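Bench notes on white dishes and pale work surfaces, since the Culberg square ones came in this October.

Problem: white part, white dish, pale board. Contrast is close to nil. A small white piece in the corner is easy to miss at arm's length.

Lighting helps more than magnification. I moved the Candura lamp low and to one side, 330 mm off the board. Small parts then throw a shadow you can find.

Rounded corners are worth paying for. In our old square-cornered dishes, thin parts wedged in the corner and had to be tipped out.

Shallow dishes slide. Hold the rim on one side while working in the other. A 2 mm silicone mat also works, but it collects lint.

Board wipes down with plain water. Every 10 days I lift it off the table rails and clear the grit underneath.

Next order is 200 dishes, dark gray if Culberg will do them. White stays for the dark parts.
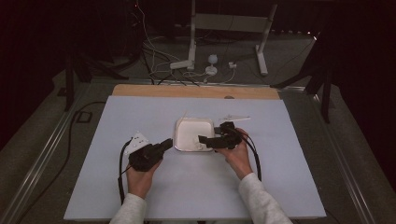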